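Tirneck parts tray, gray, review after a month on the bench

I bought the Tirneck tray in January for taking apart old desktop towers. I strip them for the drives, processors and memory, and small parts used to end up in coffee cups. The tray is flat gray plastic with rounded corners and molded pockets. It cost me 23 dollars with shipping.

My usual job is a tower on its side with the panel off and the processor already out of the socket.
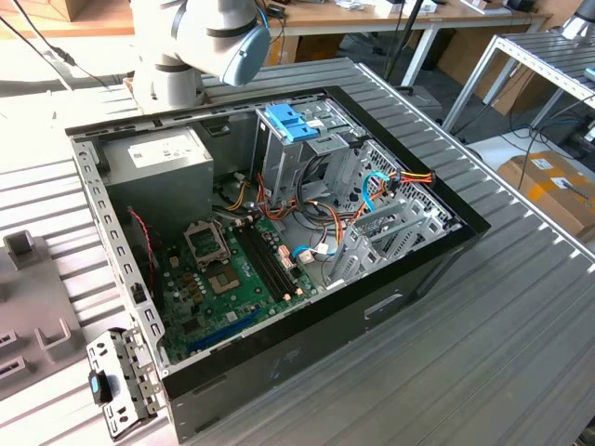 Space is the problem on a job like that. The bench fills up fast, so I wanted something that could sit inside the case while I work. The Tirneck does that. It stays flat, and the matte surface doesn't throw glare back from the lamp.

The pockets are less useful. They are shallow, and a bare processor can end up lying between two of them if you set it down in a hurry. 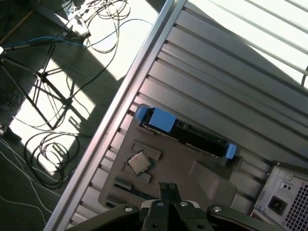 I would like one deep pocket with a lid for processors. The Climik tray I had before had that, but it was too thick to leave in a case – I sold it to Faraji Shirima, who works on a bigger table.

Hard drives are easy enough without any tray. With blue latches on the carrier you release it and pull, and the drive goes straight on the shelf. 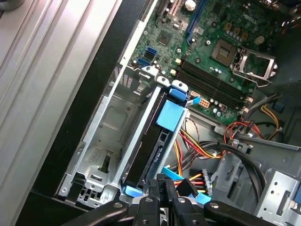
Does it hold screws?
Short ones stay put in the pockets, but carry the tray level or they slide out.

I give it four stars out of 5. I'd buy a second one at the same price.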